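**Taschengeld für die Sechsjährige: sie gibt alles am ersten Tag aus**

Forum Familie & Alltag › Kindergarten und Grundschule
1.976 Aufrufe

## Liette Cormier

*7. Juni 2019*

Guten Tag an alle,

ich schreibe zum ersten Mal in diesem Forum und bitte um Nachsicht für mein Deutsch, wir wohnen erst seit vier Jahren in Kirnel und zu Hause sprechen wir Französisch.

Meine Tochter ist im Februar sechs geworden und bekommt seit ihrem Geburtstag einen Euro Taschengeld pro Woche. Mein Mann und ich haben uns vorher lange unterhalten, ob es zu früh ist. Er hat als Kind nie Taschengeld bekommen, ich schon, und wir haben beide den Eindruck, dass es bei uns am Ende keinen großen Unterschied gemacht hat. Trotzdem wollten wir es versuchen.

Nun ist es so: Sie bekommt die Münze am Morgen, und am Nachmittag ist die Münze weg. Meistens kauft sie am Kiosk neben der Schule saure Schlangen oder ein Tütchen Sammelkarten. Danach fragt sie sechs Tage lang, ob sie nicht schon das Geld für die nächste Woche haben kann. Wenn ich nein sage, gibt es Tränen, und zwar nicht zu Hause, wo ich es gut aushalten könnte, sondern an der Kasse im Supermarkt.
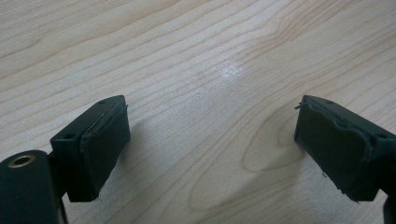 Ich habe ihr ein Sparschwein gekauft und erklärt, dass sie jede Woche die Hälfte hineinlegen kann. Das hat zwei Wochen funktioniert. In der dritten Woche hat sie mit einem Buttermesser alles wieder herausgeholt, und ich muss sagen, sie war dabei sehr geschickt. Dazu kommt meine Schwiegermutter, die ihr bei jedem Besuch heimlich etwas zusteckt, einmal sogar einen Fünfeuroschein. Ich möchte mit ihr keinen Streit anfangen, sie meint es gut und sie sieht die Kleine nicht oft.

Meine Fragen sind:

- Sollen wir bestimmen, wofür sie das Geld ausgibt, oder ist es dann kein Taschengeld mehr?
- Ist ein Vorschuss immer schlecht?
- Wie macht ihr das mit den Großeltern?

Eine Kollegin hat mir die App von Trustovent empfohlen, wo das Kind ein eigenes kleines Konto sieht. Aber meine Tochter kann die Zahlen bis 20 gerade sicher lesen, und ich glaube, sie braucht noch etwas zum Anfassen.

Vielen Dank im Voraus für jede Erfahrung!

## Gangadharan Shenoy

*36 Personen fanden diesen Beitrag hilfreich*

Liebe Liette,

willkommen. Auch ich habe Deutsch erst als Erwachsener gelernt, und dein Text ist sehr gut zu verstehen.

Wir haben drei Kinder und bei allen dreien war es am Anfang genau so, wie du es beschreibst. Mein Rat ist: lass sie. Ein Euro für saure Schlangen ist ein sehr billiger Unterricht. Unser Ältester hat fast ein ganzes Jahr lang jede Woche alles am ersten Tag ausgegeben, und dann wollte er auf einmal ein Springseil mit Leuchtgriffen haben und hat von selbst angefangen zu warten. Ich habe nichts dafür getan außer nicht nachgeben.

Das Nichtnachgeben ist allerdings der schwere Teil. Bei uns gibt es seitdem ein paar Regeln, die auf einem Zettel am Kühlschrank stehen:

1. Das Geld kommt immer am gleichen Tag, auch wenn wir uns gerade gestritten haben. Es ist keine Belohnung und keine Strafe.
2. Kein Vorschuss unter acht Jahren. Ein kleines Kind versteht die Schuld nicht, es merkt nur eine Woche später, dass die Eltern ungerecht sind.
3. In den Supermarkt gehen wir ohne Taschengeld. Wer dort etwas sieht, darf es mir sagen, und ich schreibe es auf die Wunschliste.
4. Verboten ist nur, was auch sonst verboten ist. Über Geschmack diskutiere ich nicht, auch wenn es mir schwerfällt.

Die Wunschliste hat bei unserer mittleren Tochter sehr geholfen. Die meisten Wünsche waren nach ein paar Tagen vergessen, und wenn etwas drei Wochen später immer noch auf der Liste war, haben wir zusammen ausgerechnet, wie oft sie dafür warten muss. Für jede Woche malten wir einen Kreis, und sie durfte ihn ausmalen.

Statt des Sparschweins würde ich ein durchsichtiges Glas nehmen. Ein Schwein ist hübsch, aber man sieht nicht, dass es mehr wird. Und wenn man etwas sieht, braucht man auch kein Buttermesser – das Kind darf das Glas ja jederzeit aufmachen. Wir haben leere Gurkengläser genommen, die Deckel riechen leider noch lange.

Zu den Großeltern: Meine Mutter lebt in Indien und kommt nur selten, aber dann gibt sie sehr viel. Ich habe sie gebeten, dass die Hälfte auf das Sparbuch geht und die andere Hälfte sofort verwendet werden darf, am liebsten zusammen mit ihr. Sie geht dann mit den Kindern Eis essen und ist zufrieden. Vielleicht wäre das auch für deine Schwiegermutter etwas? Man muss es freundlich sagen, und am besten sagt es der eigene Sohn.

Viel Geduld wünsche ich dir.

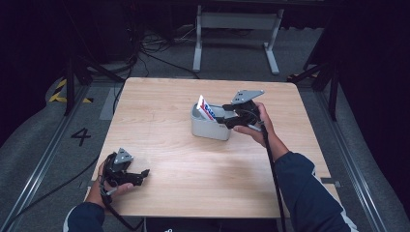
## Tanner Lévesque

Mit sechs ist das zu früh, meine Meinung. Wir haben mit neun angefangen, gleich per Dauerauftrag, und es gab nie Probleme. Vorher hat er bekommen, was er braucht. Diese Sammelkarten würde ich sowieso nicht erlauben, mein Neffe hat für etwa 200 Euro davon im Schrank liegen und schaut sie nicht mehr an.

## Natalie Staniforth

Ich stimme Gangadharan in fast allem zu, nur beim Vorschuss sehe ich es etwas anders. Wir haben es einmal erlaubt, für den Flohmarkt in der Doucette-Schule, und zwar bewusst. In der Woche danach lag auf dem Tisch nur ein Zettel mit »schon bekommen«. Meine Tochter war damals sieben und sehr wütend, aber sie hat danach nie wieder gefragt. Ob das bei jedem Kind so geht, weiß ich nicht. Ihr Bruder hätte vermutlich den Zettel gegessen.

Was bei uns auch wichtig war: kleine Münzen. Ein einzelner Euro lässt sich nicht teilen, zehn mal zehn Cent schon. Sie hat dann am Kiosk drei Münzen ausgegeben und den Rest wieder mitgebracht, einfach weil es in der Hand noch nach viel aussah. Bei der Bank bekommst du eine Rolle, wenn du freundlich fragst, bei uns war es kostenlos.

Mit der App würde ich auch noch warten, bis sie sicher rechnen kann.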